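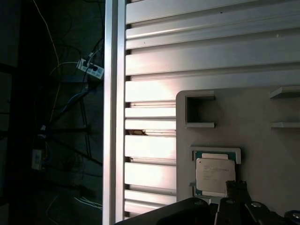 Prozessor in der Halterung, eine Fingerspitze über deren Ecke unten rechts.

Werkstatt-Tipps: Dem Roboterarm den PC-Umbau beibringen

Ich werde immer wieder gefragt, wie wir unserem Arm in der Werkstatt die fummeligen Sachen zeigen, also Prozessor aus dem Sockel, Speicherriegel raus, alles ordentlich ablegen. Programmiert wird da bei uns fast nichts mehr. Ich mache die Aufgabe vor, mal mit der Hand am Arm, mal per Fernsteuerung, und er bekommt die Aufzeichnungen zum Lernen. Klingt gemütlich, und das ist es manchmal auch (mit Kaffee!), aber ein paar Dinge hätte ich gern früher gewusst. Hier also meine gesammelten Tipps, in der Reihenfolge, in der sie mir einfallen.

Erst trocken üben

Bevor ihr irgendwas aufnehmt: macht den Handgriff selbst, mit den eigenen Fingern, und zwar nur mit Daumen und Zeigefinger. Ein Greifer mit zwei Fingern kann nicht nebenbei mit dem kleinen Finger das Kabel wegschieben. Wer das einmal probiert hat, plant seine Griffe ganz anders. Elsie Whiteley hat mir das beigebracht, die klebt sich dafür sogar die übrigen Finger mit Malerkrepp zusammen.

Führen oder fernsteuern?

Beim Handführen packe ich den Arm am Handgelenk und schiebe ihn, wohin er soll. Super für grobe Wege, zum Beispiel vom Gehäuse rüber zur Ablage. Für den Prozessor nehme ich das nicht mehr, meine Hand zittert einfach zu sehr, und außerdem ist sie ständig im Kamerabild. Da setze ich mich lieber an die Fernsteuerung von Telliveck und stelle die Übersetzung klein ein: große Bewegung bei mir, winzige Bewegung am Greifer. Die ersten Versuche fühlen sich an, als würde man mit Topfhandschuhen eine Nadel einfädeln – das gibt sich nach einem Nachmittag.

Alles hinlegen, was man hinlegen kann

Ein stehender Tower ist für so eine Übung eine Strafe. Legt ihn auf die Seite, offene Seite nach oben, dann kommt der Greifer senkrecht von oben ran und ihr müsst euch nicht um Verstrebungen herumschlängeln. Für die ausgebauten Teile gibt es bei uns eine gedruckte Ablage mit Haltern und Schlitzen, jedes Teil hat seinen Platz. Lose auf den Tisch legen geht auch, aber dann liegt der Riegel jedes Mal anders, und das Wiederaufnehmen wird zur Lotterie. Druckt den Rand ruhig etwas großzügiger, als die Schieblehre sagt. Ein Prozessor, der ein bisschen schief in seiner Mulde sitzt, ist kein Drama, einer, der auf dem Rand klemmt, schon.

Den Sockel nicht vergessen

Mein Klassiker: Alles läuft, die Aufnahme läuft, und der Haltebügel ist noch zu. Inzwischen hängt an der Fernsteuerung ein Zettel: Bügel auf? Kabel weg? Greifer offen?

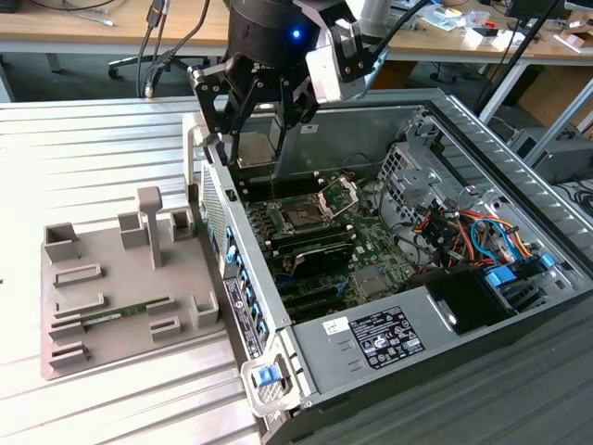
Bei den Kabeln bin ich übrigens streng geworden. Alles, was über dem Arbeitsbereich baumeln könnte, wird zur Seite gelegt oder mit Klettband festgemacht. Kein Kabelbinder bitte, den zwickt man dann doch wieder auf und kommt dabei mit der Zange an irgendwas ran. Bei alten Rechnern sind die Laufwerkskabel oft so steif, dass sie langsam zurückwandern, da lohnt vor jedem Durchgang ein kurzer Blick.

Langsam, aber nicht stockend

Anfänger bleiben gern kurz vor dem Teil stehen und überlegen. Menschlich völlig verständlich, nur lernt der Arm das Überlegen gleich mit und steht dann später genauso ratlos in der Luft herum. Ich übe jeden Ablauf deshalb 3 Mal ohne Aufnahme und drücke erst dann auf den Knopf. Howard Parsons summt dabei immer dasselbe Lied, damit das Tempo gleich bleibt, und seine Durchgänge sind wirklich die saubersten von uns allen!

Wie viele Durchgänge?

Für ein einfaches Umsetzen reichen uns 30 gute Aufnahmen als Anfang, damit sieht man schon, ob die Richtung stimmt. Für die ganze Folge mit Prozessor und Speicher sind wir bei 800 gelandet, verteilt über viele Tage und zwei Leute. Macht nach jeder halben Stunde Pause. Mit müden Augen greift man schief, und schiefe Griffe bekommt man nur mühsam wieder heraus.

Fehler drinlassen (manche)

Wenn mir ein Riegel wegrutscht und ich ihn sauber nachgreife, behalte ich die Aufnahme. So sieht der Arm auch mal, wie man sich aus der Patsche hilft. Wenn ich dagegen irgendwo anstoße oder etwas verbiege, fliegt der Durchgang raus, ohne Diskussion.

Licht und Kleinkram

Metall glänzt. Steht die Lampe ungünstig, ist die Beschriftung auf dem Prozessordeckel für die Kamera am Greifer nur noch ein heller Fleck. Ich spanne Butterbrotpapier vor die Leuchte, mit Abstand natürlich, damit nichts warm wird. Und fegt die Arbeitsfläche ab und zu mit einem weichen Pinsel ab, in Rillen sammelt sich alles Mögliche.

Zum Üben nehmt bitte Schrottrechner. Unsere Platinen kommen vom Wertstoffhof, bei verbogenen Kontakten zuckt da keiner mit der Schulter. Die Fingerspitzen kontrolliere ich vor jeder Sitzung, vor allem die Schrauben, die lockern sich gern.

Wer eine Druckvorlage für so eine Ablage hat, die auch für längere Karten taugt: gern in die Kommentare damit, an der bastle ich seit Oktober herum und bin immer noch nicht zufrieden.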